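Girkance Finger Set – for parallel grippers

Home / Shop / Gripper parts / Fingers and pads

Pair of tapered fingers, matte black, textured finish. Made for the Pladamden open gripper, fits the Usis wrist block too with the adapter (sold seperately). Designed on a home build, mostly for pulling drawers and picking up small stuff round the house.

In stock. Ships from the shared workshop, usually next day. Not in July – we're shut for the move.

What you get
1 left finger, 1 right finger
4 bolts, one spare
Printed shim, 1 mm
No pads. Pads are on their own page

Specs
Length 147 mm, base to tip
Opening up to 100 mm on the Pladamden, less on the Usis
Weight 27 g each
Cutouts along the finger, saves weight and you can sort of see past them with a wrist cam
Coating wears on the inner edge first. Touch up with any matt black, or leave it

Fitting
Power off first. Back the old fingers out, wipe the block down. Left one goes on first, finger tight only. Close the gripper by hand until the tips meet, then nip up both sides evenly. Should be a thin dark line down the middle and no daylight at the tips. If the tips cross, put the shim under the left base. Re-zero before you run anything!! The old zero will be off by a couple of mm and it'll stall on close.

Wrist cam people: redo your hand-eye calibration as well. Takes ten minutes, do it.

Drawers
Lots of emails on this. Round furniture is harder than square, the front curves away from you and the pull direction isn't where you think it is. Come in low, tips closed, hook the edge, then pull along the slide and not along the curve. Keep the speed down near the end of travel. Drawer profiles (Ezzat config file) are in the downloads tab, grab the newest one, the first upload had the axes swapped. Sorry.

Cables on the floor – plan round them. The fingers will snag a loop of cord given half a chance.

Not for
Heavy lifting, wet areas, anything hot. Not food safe.

Testing
Bench rig did 2,000 open/close cycles on one pair, no cracks at the base. Only one pair though so take that as you like. Drawer trials are ongoing, Marwa Soliman is writing those up and they'll go in the downloads tab when done.

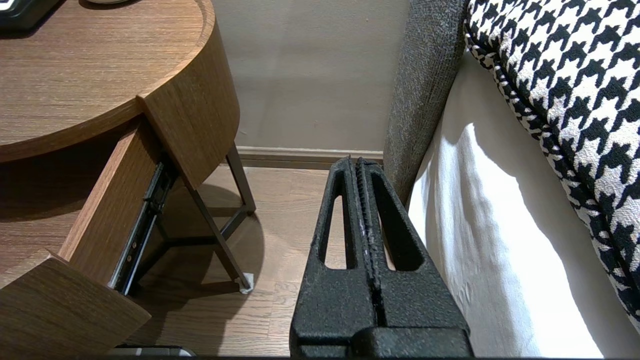
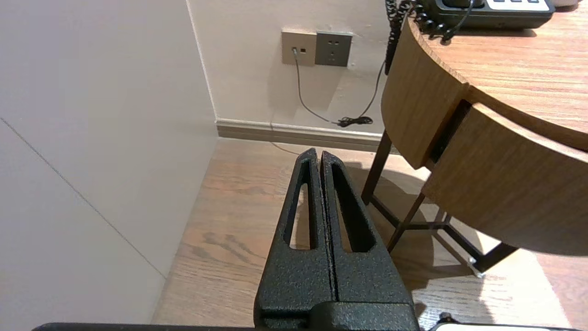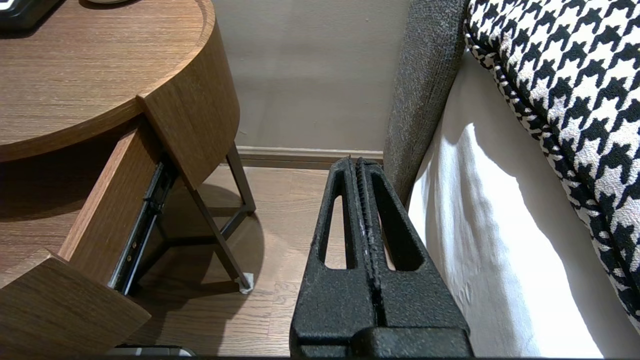
Fingers closed, beside the round bedside table. Drawer part open in first and third.

Page updated Jun 27, 2018. Returns within the month, unused, bolts included please.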